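# Why Does My Card Crack When I Fold It?

Have you ever folded a thick piece of paper to make a birthday card and ended up with a fuzzy, bumpy edge? Your folding may be fine. The paper might be turned the wrong way.

## What paper is made of

Most paper is made from tiny plant fibers, usually from wood. A fiber is like a very short, very thin hair. At a paper mill, the fibers are mixed with a lot of water until they look like thin oatmeal. Then the mix is spread over a moving screen. The water drains out, and the fibers settle into a flat sheet.

The screen moves fast in one direction. Many of the fibers line up with it, the way sticks in a stream turn to point along the water. When the sheet dries, they stay that way. The direction they point is called the **grain**.
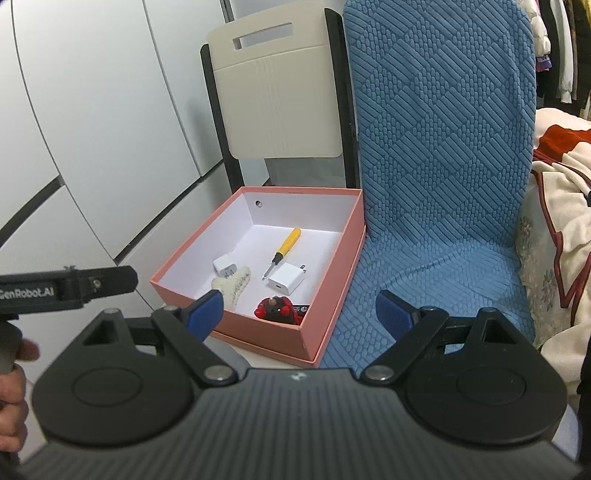

Every sheet of machine-made paper has a grain. In a pad of 16 sheets, the grain usually runs the same way in all of them. You can't always see it, but you can feel it.

## The bend test

1. Lay a sheet of card stock flat on the table.
2. Bring the left side over to meet the right side. Don't crease it.
3. Press down gently with your palm and notice how springy it feels.
4. Open it up, turn it a quarter turn, and do the same thing again.

One way will feel softer. That fold runs along the grain. The other way pushes back harder, and that fold runs across the grain.

When you fold along the grain, the crease slips in between the rows of fibers. When you fold across it, you have to bend the fibers themselves. Some of them snap or poke up, and the edge looks rough. If the card is printed a dark color on top of a white middle, the white may show through.

## Other things grain does

**Tearing.** Rip a strip of newspaper from top to bottom, then rip another from side to side. One tear will go fairly straight. The other will wander.

**Curling.** Fibers get fatter when they are damp, but hardly any longer. If you wet one side of a small square of paper, it will curl into a tube. The tube lies in the same direction as the grain.
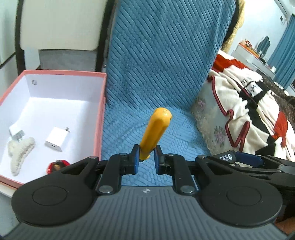

## What if I have to fold across it?

Sometimes the card only fits on the sheet one way. Then you can score it first. Scoring means pressing a line into the paper before you fold. Use a ruler and an empty ballpoint pen, and go over the line twice. Fold slowly and rub the crease flat with the back of a spoon.

## Words to know

- **Card stock:** thick, stiff paper
- **Crease:** the line left by a fold
- **Score:** to press a line where a fold will go

*Written by Brayden Petrenko*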